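About Heiskanen

Heiskanen makes kitchen and workroom countertops to order. We started in a rented garage with a table saw and one customer, and we now work out of a shop on Pumisow Road with 11 people on staff. Most of our jobs are for homes within an hour's drive. The rest are for dental offices, school art rooms and small cafes.

The company was founded by Venla Eskola, who still does the first site visit on larger kitchens. She trained as a cabinetmaker and ran the shop floor at Statum before going out on her own.

We keep 200 surface samples at the shop. You can borrow up to 4 at a time and take them home for a week. Colors look different under kitchen lights than they do in a showroom, so please do this before you order. Samples go back in the bin by the front door.

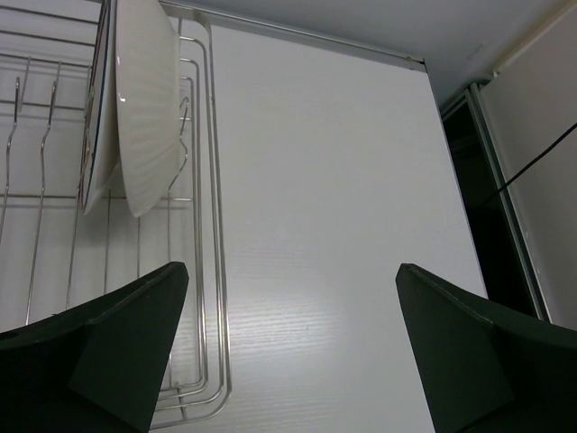
Pale matte top with a fine horizontal wood-grain texture.

Every job is measured twice, once when we quote and once after the base cabinets are in. We don't cut from drawings alone. If your walls are out of square, and in older houses they usually are, we make a template and scribe the back edge to fit. Sink and cooktop openings are cut in the shop unless the piece has to come up a narrow stairway.

In February we finished job number 781, a long run of counters for the Clusska bakery. We keep the paperwork on all of them, so if you bought a house with one of our tops in it, call with the address and we can tell you what it is and how to care for it.

The shop is open to visitors from 8 a.m. to 4 p.m. Parking is behind the building.

Contact us | © Heiskanen Countertops. All rights reserved. | Back to top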